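**Shopping list season at Grevum**

It's budget time again, and I've been let loose on the equipment spreadsheet (you have been warned!). The good news is that we're keeping the two-arm table as the standard setup for next year, so the cable-sorting work carries on much as before. The less good news is that everything around the arms costs money too, and I'd forgotten quite how much of it there is.

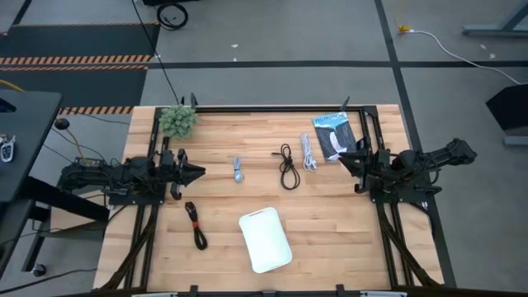 Take gripper fingers. Aludow quoted us 62 a pair, and I'd only put in for one spare set, which was daft of me, so I've bumped it up to 11 pairs and we'll see who shouts. Then there's framing. Coutinho will sell us a second table frame for 658 with the brackets thrown in, but Brivton say they can beat that if we wait until June. I'm inclined to wait! We haven't settled where a second table would go anyway, and I'd much rather argue about floor space before the boxes turn up than after.

Cables are the line I always get wrong. I've doubled it, and added a bit for ties and straps while I was there. 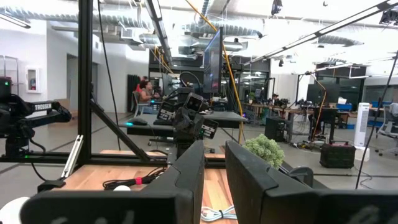

*Between the fingers: white cables in a bundle, with a black coil in its red tie just to the left.*

If your bench needs something and it isn't on the sheet yet, please add it with a price and a link. "Misc bits" does not count as a line, and yes, I'm mostly talking to myself there.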